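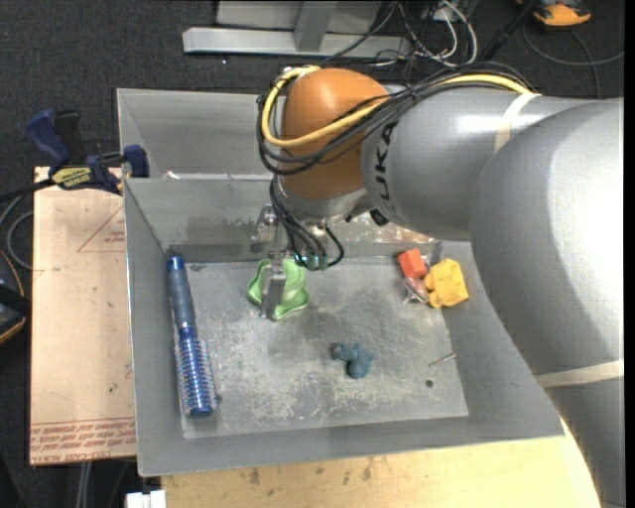 Chapter 6
Choosing Where to Grasp

6.1 What this chapter covers

In Chapter 5 we wrote a planner that moves the arm from one pose to another without touching the walls of the bin. We always gave the goal pose by hand. In this chapter the program must find the goal pose itself, from a depth image, for objects that it has never seen before.

The problem is usually called bin picking. Many books treat it with one known part, for example a bin full of equal steel brackets. For such a bin it is enough to have a CAD model and to search for it in the point cloud. We will take the harder case, where the bin contains mixed household things and toys, and there is no model for any of them. The reader who needs only the case with known parts can go directly to Section 6.7.

After this chapter you should be able to:

write a function that proposes grasp candidates from a depth image;
give each candidate a score and explain the score to a colleague;
reject candidates that the arm can't reach, using the planner from Chapter 5;
log a failed grasp in such a way that it is useful on the next day.

6.2 Why objects differ

Consider a hairbrush. Its handle is narrow and the fingers can close on it from both sides. The barrel is thicker, and the bristles return a noisy depth signal, so the surface in the point cloud lies sometimes on the tips and sometimes on the core. A program that estimates normals from this surface will give a different answer for each image, even if nothing moved.

A block is easy when it lies in the open. When it lies beside a wall or touches another toy, the good faces may be hidden, and one finger has no place to go down. A soft bowl makes the opposite trouble: there is plenty of space, but the rim bends under the finger, and the width that we measured before contact is no longer correct. A small screw can be lower than the noise of the depth sensor. In this case the depth image shows only floor, and we must use the color image as well.

It follows that a single rule, such as "grasp at the center of the object", can't be sufficient. We will instead produce many candidates and let them compete.

6.3 The loop

The software in this chapter has four steps. They run in this order each time the arm returns to its waiting pose.

Capture. Take one color image and one depth image with the arm out of the view.
Propose. Sample 200 grasp candidates on the visible surface.
Score. Give every candidate a number between 0 and 1, and keep the best 50.
Check. Go through the list from the top and send each pose to the planner. Execute the first one for which a path exists.

If no candidate passes the check, the loop doesn't stop with an error. It samples again with a new random seed. The limit for one cycle is 60 attempts, after which the program asks the operator for help.

The example code uses Dorerska, the small grasping library that was introduced in Chapter 2. The first version of its sampler was written by Etornam Gbeho, and the function names in the listings follow her version. If you have an installation older than 2021-05-12, please update it before you continue, as the sign of the approach vector was changed.

6.4 The frame of the bin

All candidates are expressed in the frame of the bin. We put the origin in the front left corner of the floor, with the z axis pointing up. The camera is calibrated to this frame one time, and the calibration must be repeated whenever the bin is moved.

Exercise 6.1. Move the origin to the center of the floor. Which functions in the file propose.py have to change, and which do not?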